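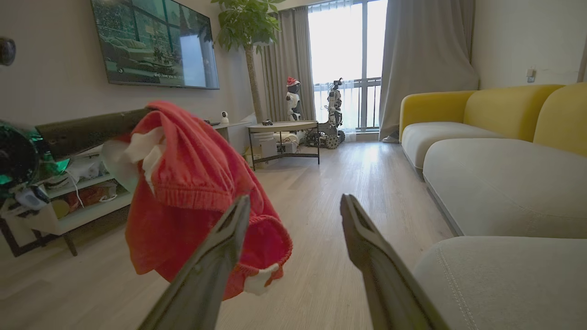 El presente informe recoge el trabajo del segundo curso sobre organización de jornadas de plantación urbana con participación ciudadana, realizado en el distrito de Flullano. La asociación Fistel, que coordina el arbolado de barrio en la zona, facilitó los registros de asistencia y de riego. Las actividades se reparten de forma desigual a lo largo del año: la inscripción se abre en invierno y la plantación termina antes de agosto. Esa concentración condiciona el seguimiento posterior, que es el objeto de este estudio.

1. Datos de partida
La campaña analizada comprende 300 ejemplares distribuidos en 4 sectores. Se descartaron los alcorques situados junto a obras en curso. Los datos de asistencia proceden de hojas firmadas; los de riego, de fichas que cada grupo rellenaba a mano y que Paraskevi Vrettos transcribió después. En el sector norte faltan las fichas de dos semanas. No se han estimado valores para ese periodo.

2. Método
Cada árbol se asignó a un grupo de riego con una persona responsable. La dotación fijada fue de hasta 900 litros por sector y turno, según la disponibilidad de la toma municipal. El estado de cada ejemplar se clasificó en tres categorías: vivo, debilitado o perdido. Rafail Christodoulou y Gerasimos Andreadis hicieron la clasificación por separado —con la misma plantilla— y las discrepancias se resolvieron en una segunda visita.

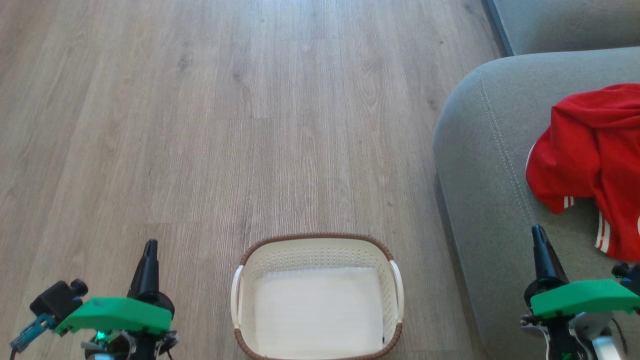

La plantilla presentó un problema de definición. La categoría «debilitado» agrupaba tanto la pérdida parcial de hoja como los daños de corteza, dos situaciones que exigen intervenciones distintas. Se propone separarlas en la próxima edición.

3. Resultados
Los sectores con responsable estable conservaron fichas más completas. En los demás, los turnos se cubrieron mediante avisos telefónicos y quedaron anotaciones sin fecha. La relación entre continuidad del grupo y supervivencia no puede afirmarse con estos datos: el suelo del sector norte está más compactado y ambos factores coinciden.

4. Trabajo pendiente
Queda por incorporar el registro de Teltudby, cuyo formato no es compatible con el nuestro. Hartmut Wunderlich, tutor del trabajo, recomienda convertirlo antes de ampliar la muestra. También falta contrastar las fichas con las lecturas del contador de la calle Panagiotou.

Versión entregada el 2 de enero de 2022.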